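From: Viola Bortolotti
To: manipulation-learning list
Date: Wednesday, June 22, 2022
Subject: Re: [manip-learn] wrist-only views and the shelving task

Hi Shalini, hi everyone,

Sorry for the slow answer, I wanted to wait until the second training run was done so I'd have something to say besides "we're looking into it." Quoting the part I'm answering:

Shalini Tomar wrote:
> I read the Radia notes you posted and I'm a bit puzzled by the
> filing results. You say the policy trained on hand-held gripper
> demos gets to 70 percent on the book-into-organizer task, but
> then the same policy with the head view removed drops almost to
> nothing. Other people have said the wrist views are enough for
> this kind of thing. Is that a real effect or did something else
> change between the two runs? Also, how did you handle the two
> hands being out of step? We tried something like it in Costholm
> in December and the left/right timing was a mess.
>
> Shalini

OK, so, first question. Something else did change, and I feel a little silly about it. When Sandro took the head view out he also went back to the older crop for the wrist views, which was tighter (we'd used it for the cup task, where it was fine). With a book between the two grippers the tight crop is nearly all cover. The policy could tell it had a book and had pretty much no idea where the organizer was. So that "almost to nothing" number is real in the sense that we measured it, but please don't quote it as wrist-only versus head view. I've put a note at the top of the Radia page.

We reran it with the wide crop on both sides, same demos (2706 of them after filtering), same number of training steps. Wrist-only comes back up a lot, though it still sits under the version with the head view. Where it loses is nearly always the same spot: the book gets lifted fine, gets turned upright fine, and then goes down on top of a divider when it should be dropping between two of them. With the head view in, the approach is lined up earlier and there's less fixing to do at the end. Nesrin thinks a short history of past frames would give the wrist-only version most of that back, and she may well be right! I haven't tried it. If anybody on the list has, please shout.

Second question, the timing. We had the same mess at first. Each gripper logs on its own clock, and by the end of a long session the two could be over 6 frames apart, which is a disaster for anything where both hands hold one object. The policy learns that one side closes before the other and you get this horrible little twist as the book leaves the table. What fixed it for us was pretty dumb: the person taps the two grippers together at the start and again at the end of every take, and we line up the two bumps in the motion data and stretch one log to match the other. Doing it only at the start wasn't enough.
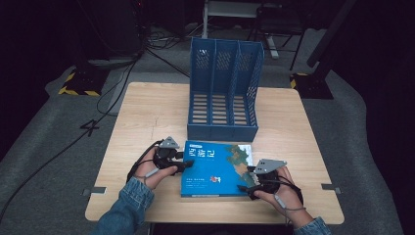
The other thing that helped was being fussy about the grasp itself. In the early takes people picked the book up however they liked, so one hand would be at a corner and the other halfway down the side, or they'd push it around first to get a better grip. Now the rule is one gripper on the left edge, one on the right, book flat, and you stay there a beat before lifting. It makes the demos a bit stiff to look at (Ornella says we all look like we're carrying soup) but the lift phase got much cleaner and we throw out far fewer takes. I'd take that trade any day for this task. For something like folding I'm not so sure.

What we don't have yet is any decent test of new books. Everything above is on books the policy saw in training, with the organizer moved between takes. Thin paperbacks worry me most, they sag when you hold them by the edges and I suspect the policy has never had to deal with that. Sandro wants to do a proper held-out set and run it on both arms setups, the Negri one and ours, so at least we'd know if the drop comes from the books or from the hardware.

If you want to try the alignment on your December data, the script is in the Mernamari folder, it's short and only wants the two motion logs. It'll complain if it can't find 2 clear bumps. If you never did the tap you could try lining up on the moment both jaws close, but I'd look at a few takes by eye before trusting it. Send me one or two of the worst ones if you like and I'll run them here.

Ciao,
Viola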